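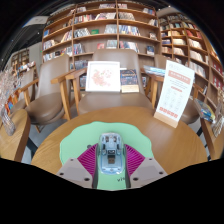 Genivaldo Amaral lleva seis años intentando que una máquina recoja una mesa. Antes trabajó en mantenimiento de ascensores y de ahí le queda, dice, la costumbre de preguntar primero qué pasa cuando algo falla. Hoy dirige las pruebas de manipulación en Mudalus, una empresa pequeña que quiere vender a bibliotecas, cafeterías y tiendas un brazo sobre ruedas para ordenar al final de la jornada. Hablamos con él y con su compañera Kelly Meireles, encargada de los datos de entrenamiento.

La primera pregunta era la evidente: si las máquinas pueden hacer ya las tareas de una casa o de un local.

«Algunas, en algunas mesas», responde Amaral. «Si me pone un objeto rígido, separado de los demás y sobre una superficie plana, lo cogemos casi siempre. Si me pone tres cosas juntas y una de ellas es una revista, ya tenemos que hablar.»

Meireles es algo más optimista. Cuenta que hace dos años el sistema necesitaba que le describieran cada objeto por adelantado y que ahora generaliza bastante bien dentro de una misma familia. «Con los ratones de ordenador, por ejemplo, aprendió a entrar por los costados y cerrar las pinzas a la vez. Le cambias el modelo y lo sigue haciendo.»

El caso del ratón transparente, sin embargo, dio trabajo. Una carcasa que deja ver los componentes de dentro confunde a la visión, porque el borde real del objeto y lo que hay detrás se mezclan. «El sistema tendía a creer que el objeto era la parte oscura del interior», explica ella. «Cerraba tarde. A una persona le basta con notar el plástico en los dedos, y a nosotros nos faltaba ese tacto.»

Las demostraciones las graban personas con una pinza de mano. En total han reunido 3000, repartidas entre salas de lectura, recepciones y cocinas de oficina. Meireles insiste en que importa más la variedad que el número. «Prefiero 50 grabaciones en un sitio con estanterías llenas, jarrones y butacas que muchas más en un laboratorio con la pared blanca. El fondo también enseña.»

¿Y coger las cosas es lo difícil? Amaral niega con la cabeza. Según él, lo complicado viene después, al decidir dónde van. Un ratón sobre una alfombrilla puede estar ya en su sitio. Una tarjeta informativa en su soporte no se toca. Un libro abierto boca abajo a lo mejor es de alguien que ha ido al baño. «Eso lo sabe cualquiera que haya trabajado una semana en el local. Nosotros lo tenemos que escribir, y siempre se nos queda algo fuera.»

Una de las personas que prueban el equipo es Reinaldo Trindade, responsable de la cafetería Barbosa, donde el brazo estuvo en periodo de ensayo hasta diciembre. Por teléfono nos dio una opinión poco entusiasta, aunque sin quejas graves. «Las tazas, bien. Los sobres de azúcar los dejaba. Yo acababa pasando detrás de él, y para eso lo hago yo en la mitad de tiempo.» Volvería a probarlo, añadió, si pasara la bayeta.

La bayeta es precisamente lo siguiente en la lista. Amaral calcula que limpiar una superficie despejada estará resuelto antes que doblar ropa o cargar un lavavajillas, dos tareas que le preguntan en todas las ferias. Sobre la ropa no quiere dar fechas. «He visto vídeos muy buenos. También sé cuántas tomas se graban para un vídeo.»

En la tienda el panorama es parecido. Reponer cajas iguales en un estante le parece asumible a corto plazo. Reponer lo que los clientes dejan en cualquier parte, no. Meireles discrepa un poco en esto – cree que reconocer un producto fuera de lugar es más fácil que en una casa, puesto que la tienda tiene un plano y un inventario.

En lo que coinciden es en el precio. Tal como está hoy, el equipo no compensa frente a una persona contratada unas horas, y ninguno de los dos intenta disimularlo. Lo ven como una ayuda para los turnos de cierre, con alguien cerca.

Preguntado por si tiene un robot en casa, Amaral contesta que tuvo un aspirador y lo regaló. «Se comía los flecos de la alfombra.»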